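The Drirka Board Butter: Three Months of Rubbing Stuff Into Wood

By Latifa Benjelloun
September
7 min read
Print | E-mail

I should say up front that I don't like wood care products as a category. Most of them are mineral oil with a scent and a story. The story usually involves somebody's grandfather. So when Karim Gaber, who edits this section and pays me on time, asked me to try the Drirka Board Butter, I told him I already had a bottle of mineral oil from the drugstore and that it worked fine. He mailed it to me anyway.

It comes in a flat round tin with a screw lid, 300 grams, and the label says "tabletops, boards, bowls, and handles." There's also a cloth in the box. The cloth sheds. I'll come back to the cloth.

What you're paying for, according to the leaflet, is a blend of beeswax, carnauba and "conditioning oils." The leaflet doesn't name the oils. I wrote to the company and asked. I got a friendly reply signed Rachid Alaoui, who told me the oils were "food-friendly and carefully chosen," which is the kind of sentence you write when you have been asked not to answer a question. I wrote back to ask about walnut oil, because some people are allergic to nuts and this stuff goes on cutting boards. He said there was no nut oil in it. Fine. Then put that on the tin.

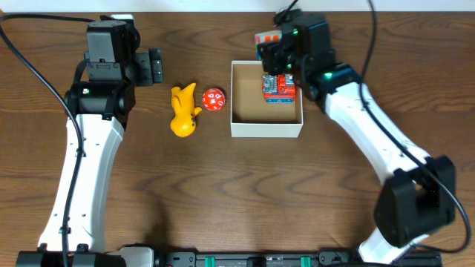 The first thing I did was ignore the directions, because that's what most buyers will do. I scooped some out with two fingers and rubbed it on an old maple cutting board that had gone pale and fuzzy. It went on thick and grabby, like cold lip balm. I left it overnight and wiped it in the morning, and the board looked good. It also felt tacky, and it stayed tacky until Sunday. An onion skin stuck to it. I had to scrape the surface with the back of a knife to get it usable again.

So I read the directions. They want you to warm the tin in a bowl of hot water for ten minutes, sand the surface lightly, wipe it with a damp rag, let it dry "fully" (how long is that?), apply a thin coat, wait four hours, buff, and repeat. Two coats minimum, and three for "thirsty" wood. That's a whole day of your life for a cutting board. To be fair, when I did it their way on the other side of the same board, the tackiness was gone by the next morning. The finish was smooth and a little soft to the touch, and water beaded on it nicely.

The beading lasted eleven days of normal use. My drugstore oil, on a similar board, gave me maybe a week before it started looking thirsty. So yes, the Drirka lasts longer. Is it worth a day of work to gain half a week? I'm not convinced.

The claim that annoys me most is on the lid: "Restores up to 2000 times." Restores what? I asked Rachid this too. He explained that it referred to wipe cycles in a lab test, with a soft pad. He didn't have the test report handy. I don't wipe my kitchen table with a soft pad on a machine. I wipe it with whatever sponge is closest while holding a phone in the other hand.

Which brings me to tables. Small boards are one thing, but the tin says tabletops first, so I did a tabletop. Mine is a secondhand oak thing with rings from every mug I've owned since I moved here. I used most of a tin on it. If your table seats six, buy two tins or don't start, because a half-finished table looks much worse than an unfinished one. The color deepened right away, more than I expected, and the grain came up well. Two of the lighter mug rings faded to the point where I have to hunt for them. The dark ones didn't budge. No wax will take out a black ring, whatever the leaflet hints.

The heat test went badly. I set a hot mug straight down, no coaster, and left it for the length of a phone call. It left a cloudy circle in the wax. Buffing took care of most of it, and a dab more product took care of the rest, so it's not a disaster. But if you have people in your house who don't use coasters, you'll be touching this up all the time. A hard varnish would shrug it off. Wax is soft, and no brand gets around that.
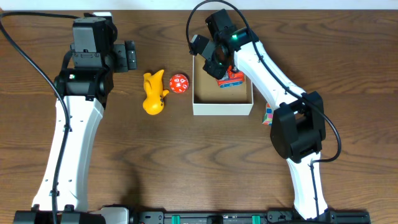
I also lent what was left of the tin to my neighbor Bouchra Nasr, who has a workbench in her garage and stronger opinions than mine. She tried it on a hammer handle and a pair of old chisels and gave me her verdict over the fence: nice smell, slippery handle. She sanded the hammer back down the same afternoon. For the chisels she liked it well enough. She thought it would be best on things you look at more than you grip, and I agree with that. I'd leave "handles" off the label.

About the smell. It's honey with something sharp behind it, maybe orange peel. It's strong for a day and then it goes. My board did not make the bread taste of anything, and I checked this several times with a lot of bread.

Now the cloth. It's an unhemmed square of something beige, and it leaves fuzz in the wax. I picked lint out of my first coat with tweezers. After that I used a piece of old T-shirt and had no trouble. If you're going to charge a premium price and put a cloth in the box, hem the cloth.

I compared it with two others. Ollow makes a cheaper paste in a squeeze tube, and the tube is a great idea, with no warming and no fingers in the tin. The paste itself separates, though, and the first squirt is always clear oil that runs off the edge onto your shoes. The Irkness bar is solid, like soap, and you rub it straight on. It's the fastest of the three and the weakest. Water got past it in four days. For a bread board you only brush off, it would be plenty.

The online reviews for Drirka are glowing, all 476 of them on the company's own page when I looked, and I couldn't find a single one under four stars. I've never seen 476 people agree on anything, including whether it's raining. Read them if you like. A lot of them mention "the gorgeous tin."

It is a nice tin. The lid cross-threads if you're careless, and once there's wax in the threads it's hard to open with oily hands. Wipe the rim before you close it.

Who should buy it? If you have one or two good wooden pieces, you like a slow weekend job and you already own coasters, you'll probably be happy. If you just want your cutting board to stop looking gray, get the drugstore oil, put it on before bed and forget about it. If you've got kids and a kitchen table that takes a beating, look at a real finish and save the wax for the salad bowl.

I'm keeping what's left for the oak table, mainly because I've started and now I'm stuck with it. You can't put varnish over wax without stripping everything first. That ought to be on the tin too, right next to the part about nuts.

Rating: 3 out of 5. It would lose another half point for the cloth if Karim let me use half points.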